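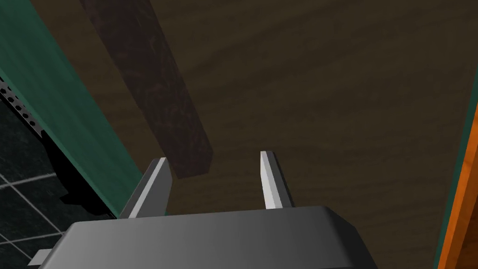 Tài Đồng asked, before the tour had properly begun, whether examples gathered in simulation could be relied upon once a real arm was involved. Our hosts replied that they could not yet say for every task, and that the day's programme had been arranged with this question in mind.

Visits > Partner sites > Reinholz

Report of a visit to the Reinholz learning laboratory, January 24, 2023

The delegation from Pondico was received at the Wumgate building and taken directly to the collection room. Reinholz gathers its examples in a rendered setting known internally as Pomix, in which an operator guides a simulated arm through a household task from start to finish. Each attempt is stored together with the views from the arm and the commands given by the operator. An attempt is kept only after a second member of staff has watched it in full.

The collection held 2,839 accepted examples on the day of our visit, against a target of 4,000 to be reached by July. We were told that early sessions had produced many attempts which were too alike. Operators are now asked to vary the starting position of the arm and the direction of approach, and the surroundings are changed between sessions. Attempts containing a hesitation or a corrected movement are not thrown away – they are marked as such and held in a separate set.

The view from just behind the fingers was discussed at some length. It gives the learning system a close record of the approach, but large parts of the room may fall outside it or lie in shadow. Reinholz therefore stores a second, wider view with each attempt. 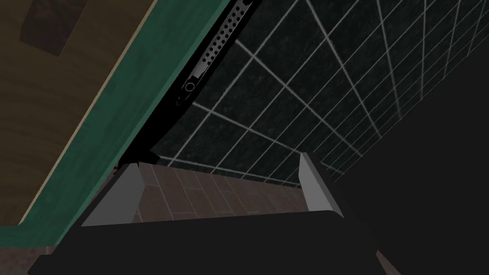 View along the open gripper fingers, with tiled floor between them. Pomix simulation.

Members of the delegation were then invited to try the controls. A session for new operators lasts 40 minutes, and most of us found the turning of the wrist harder to judge than the forward movement. Our own attempts were not added to the collection.

In the closing discussion, Pondico requested a copy of the written guidance for reviewers, as our own rules on partly completed tasks remain unclear. Reinholz agreed to supply it – subject to the removal of staff names – and will send 2 members of its team to our site for the return visit.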